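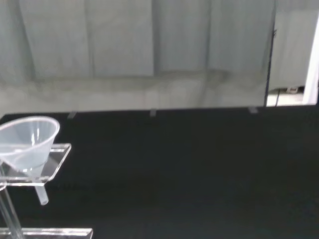 Percy Taipe will tell anyone who asks that a funnel should be held in the hand, and that a stand is one more thing to wash. Annatjie Ntuli has heard this from him so many times over the years that she repeats it in his voice, with the sigh at the end, and then carries on setting things out exactly the way she likes them.

"Percy has very steady hands," she says. "I'll give him that. Mine shake a little when I've had coffee, and I have always had coffee."

We are in the back half of her shop, Stilis, where she blends and bottles lamp oils, hair oils, a furniture polish people drive a long way for, and in the cooler months a bath oil with orange peel in it that I came home with two bottles of. I had asked her for half an hour. I stayed most of the afternoon, partly because she kept putting the kettle on, and partly because it is a pleasure to listen to somebody talk about pouring.

She started out in her mother's kitchen with a steel funnel that had come with a canning set. It was a perfectly good funnel, she says, and she still has it somewhere, but she couldn't see a thing through it. "You'd tip the jug and wait, and you'd have no idea how much was still sitting in there. Then you'd lift it away and the last of it would come down the side of the bottle, and on to the label, and there's your label gone." The frosted plastic kind suits her far better. You can't read a newspaper through it, as she puts it, but you can tell whether there's something in the bowl, and that is all she wants to know.

The stand came later. For a long while she made do with whatever was around, and the list of what was around is a long one: a cut-down yogurt tub, a loop of coat hanger, a candlestick, her nephew. "He was very patient, but he grew up and moved away, so that was the end of that!" She tried a lab-style ring stand with a screw clamp, which she found heavy and fussy, and which left a rust mark on the counter. Then she ordered a little clear acrylic one from a firm called Durolby, with a shelf that has an opening in it, so that the bowl rests on the shelf and the stem drops through. She set it up, poured one bottle, and ordered another stand the same evening.

What she likes about it is that she can see everything. The shelf is clear, the post is clear, the base is clear, and when she bends down to look at the tip of the stem there is nothing in her way. She does admit it shows every fingerprint. I asked how she cleans it and got a very full answer. Lukewarm water, a drop of dish soap, a soft cloth and nothing else. No paper towels, because they scratch, and never anything with alcohol in it. She learned about the alcohol from a stand that went cloudy and then cracked at the corner, and she still sounds sorry about it.

"I kept it in a drawer for ages," she says. "I don't know what I thought I was going to do with it."

The black tabletop was Thilini Gazi's idea. Thilini used to rent the room next door for her calligraphy classes, and she would wander through in the breaks with ink on her thumbs. She pointed out that a drop of pale oil on a white counter is as good as invisible until you've put your sleeve in it. Against a dull black it catches the light and you spot it right away. Annatjie thought black would be gloomy. She gave in one March, when the white counter had to be replaced anyway, and now she wouldn't go back. It does show dust, she says, "but dust I can live with. Dust doesn't get on the labels."

I wanted to know whether she ever gets tired of it, the same small motion over and over. She had poured 3,019 bottles the year before, which she knows because she writes each batch in a ledger with a green cover, and she had expected to do 2,000. She thought about my question for quite some time.

"There's a bit in the middle when I'm not thinking of anything," she said at last. "You pour slowly, down the side of the bowl, never straight into the hole or you get bubbles. And you watch it go down. I don't have that anywhere else in my day. I have a telephone and a tax bill and a sister."

She let me try. I went too fast, of course, and she put one finger on my wrist and said "slower," and then "slower than that." When I finally had the trick of it she talked me through the rest, how you leave the funnel alone until the last thread of oil has broken into drops, and how you wait for the drops too. She gives thick oils far longer than thin ones. For the polish, which has beeswax in it, she stands the jug in warm water first, and she keeps a separate funnel that never touches anything else. Wax gets into the stem, she says, and you can chase it with a bottle brush until you're old.

Before I left I asked what she would tell somebody who wanted to start at home with a few bottles for friends. She told me to buy the funnel first and the pretty bottles second, and to check that the one fits into the other before ordering 200 of anything. Then she went to look for the orange peel, and called back from the pantry that I should tell Percy the stand takes less than a minute to wash.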